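Chapter 7
Work Surfaces and Wall Storage

7.1 Scope of the chapter

Chapter 6 dealt with floor area. The present chapter deals with the two kinds of plane on which small goods are kept in a room: the horizontal plane at working height, and the vertical planes next to it. The first is always in short supply. The second is often left bare.

Three terms are used throughout. The working area is the part of a surface that must be clear for a task to be done. The holding area is the part on which goods rest between tasks. The reach zone is the space, on the surface and above it, that can be used without taking a step. Goods in the reach zone but outside the working area are said to be well placed.

The survey data come from the Silten housing study, which measured 406 rooms of mixed use. The sample excludes kitchens with built-in cabinets, which are treated in Chapter 9. In the Silten rooms, holding took up a larger share of the surface than work did, and the share grew with the age of the room's layout.

7.2 Wall-hung wire storage

Wire baskets are light, let air pass, and show what they hold. They are suited to cloths, gloves, and packets. They are poorly suited to narrow items, which tip through the mesh, and to anything that sheds powder. A liner corrects both faults but removes the air flow.

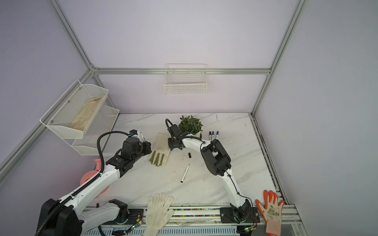 Figure 7.1. Two-tier wire-mesh rack on a side wall, with a cloth in the upper basket. A smaller wire basket hangs on the back wall.

The load on a wall basket acts at some distance from the wall. The fixing therefore has to resist a turning force as well as a downward one, and the turning force rises with the depth of the basket. A deep basket holding a small weight may strain the upper screws more than a shallow basket holding a larger one. Where a rack has two tiers, the heavier goods belong in the lower tier, mainly for ease of lifting; the effect on the fixings is small.

The first edition of this book gave a single table of loads for all wall types. The table has been withdrawn. Readers should use the maker's rating for the fixing and the wall together, and take the lower of the two.

7.3 Surface finish and pattern

The finish of a worktop is chosen for wear, for cleaning, and for how well small objects can be seen against it. The third point is commonly left out of buying guides. In the Brornance trials, users were asked to find pins, caps, and clips on a set of sample boards. Search times were shortest on plain matte boards of medium tone. Strong patterns slowed the search, and gloss under a bare lamp slowed it further. Each board was used for 2,000 searches. 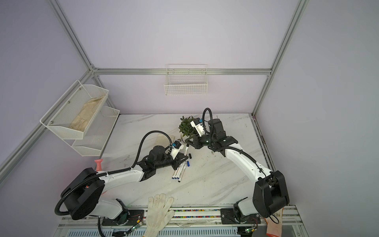

Figure 7.2. Marble-patterned tabletop, white with faint gray veining.

Pale patterns of low contrast gave results close to those of plain boards for dark objects. For clear or white objects they did not. Where both kinds are handled, a dark tray placed on a pale top is a cheap remedy, and the tray can be carried to the sink.

Abrasion figures are quoted in cycles. A top rated at 3,000 cycles is adequate for light domestic use, but ratings from different test methods should not be compared. The method is printed beside the figure on most data sheets. If it is missing, the figure should be ignored.

7.4 Marking of stored goods

A container that cannot be seen into must be marked. The mark goes on the face that is visible when the container is in its place, and not on the lid alone. Broad strokes in black or dark blue on a white ground can be read at the greatest distance. Marks written straight onto plastic should be tested for rubbing before the whole set is done. Dates are written month first, in figures, and old marks are removed before new ones are added.

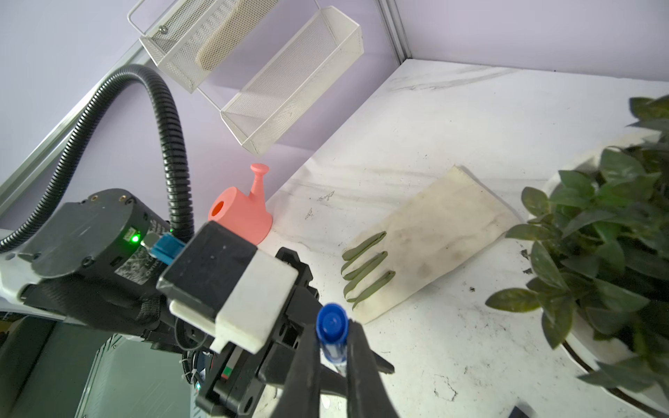 7.5 Permanent occupants of the surface

Some objects stay on a surface because they are used there, and others because they have no other place. Lamps and clocks belong to the first group. Potted plants are harder to class. They need light, which fixes their position within narrow limits, and they need a saucer and a little room for watering. The Amundsen method treats a plant as a fixed object and draws the working area around it. A pot is entered on the plan at the width of its leaves, not the width of its base.

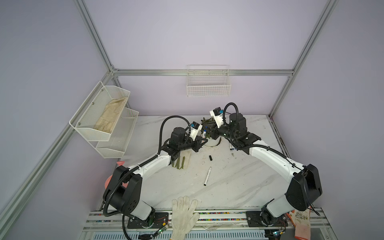
Section 7.5 last changed: June

In the worked plan at the end of the chapter, the plant is set at the back corner nearest the window. Other positions are possible. The plan is for a top 986 millimeters wide, and on a narrower top the same pot would have to move to a shelf or a wall bracket. Wall brackets for plants are rated for the pot with its soil fully watered.

Section 7.6 gives the steps for drawing the plan. A ruler, squared paper, and a list of the goods to be stored are needed before starting.

Reader comments (3)

plarby_reader
In 7.2 the text says the tier makes little difference to the fixings. Does that still hold if the two baskets have different depths? Mine do.

Second-year student
The answer to exercise 4 seems to use the base width of the pot. By the rule in 7.5 it should be the leaf width, so the clear area comes out smaller.

tmk
Please put the old load table back, even with a warning on it. Our course notes still refer to it by number.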